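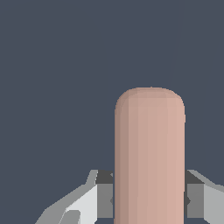

Capsule with a rounded top, rendered

Volume of a capsule-shaped tank?

I need the capacity of a tank with straight sides and a half-ball at each end. Overall length is 300 cm, width 69 cm. The supplier (Hurkier) only gives the outside sizes. Do I treat it as a plain cylinder?

Ieuan Penry 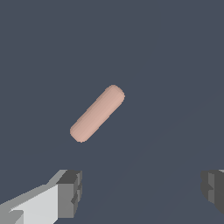
Posted by Emanuel Matei · 6 replies · July

No. Take the width off the overall length first – that leaves the straight part, 231 cm. The two ends together make one full ball. With r = 34.5:

V = πr²(231) + (4/3)πr³

That comes to 1,036 litres to the nearest litre. Take the wall thickness off both sizes before you start if you want what it holds. A plain cylinder of the full 300 cm would give you 1,122, so the ends do matter.

Clovport
Just use the cylinder and knock a bit off. Mine is 132 cm long and I never fill it to the top anyway.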